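Hemidholm Neighbours — Home and Furniture
Posted Thursday by Magdolna Szűcs

White table top going grey in places, how do I clean it without wrecking it?

I bought a second-hand Plalton table for the back room, 60 cm deep, white top, very plain. It gets used for everything: letters, sewing, my son's homework, potting up seedlings when it rains. Washing-up liquid and a cloth gets the crumbs and the ink off, but there is a dull look to it that I can't shift. Some days I think it's dirt and some days I think it's the light.

I have tried the usual spray cleaner and it left streaks. My sister says to use bicarbonate of soda and a scouring pad. I'd like to hear from someone who has done that before I start scrubbing. I don't know what the top is made of. There was a sticker underneath with 2411 on it and nothing else I could read. 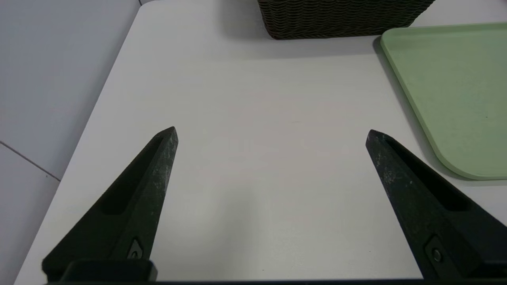

Karine MacLeod

Don't use the scouring pad. I did that to a white desk and it left a patch that picked up dirt faster than the rest, and you could feel it with your hand. First find out if you have a mark or a shadow. White tops are awkward for this, and you can see it in the picture, where the surface is smooth and slightly off-white, greyer where it's shaded and brighter towards the upper middle. Move a lamp to the other side and look again. If the grey moves, leave it alone.

If it stays put, it may be a film from the spray cleaner. Mix a small squirt of washing-up liquid into a bowl of warm water, wring the cloth out well and do half the table. Go over it again with plain water, then dry it with a clean tea towel. Compare the two halves the next morning in daylight. Mine needed doing twice. Keep the water away from the edges if there is a join — a swollen edge won't go back down.

Bicarb made into a paste is all right on a stubborn spot if you use a soft cloth and don't press. Try it somewhere at the back first.

naltard_neil

Bin it and get an oilcloth. We had one off the market and it's lasted years.

Guérin

I agree about the lamp. I'd add that a slightly off-white top might always have been that colour. Look underneath anything that has stood in one place for a long time, or under the lip if there is one, and see if it's whiter there. If it matches, you have nothing to clean. If it's whiter underneath then the top has probably yellowed or worn a bit, and washing won't bring it back. I wouldn't put bleach on it while you don't know the material.

For ink I use a damp cotton bud and a bit of patience.

Contact the moderators | © Hemidholm Neighbours | Back to top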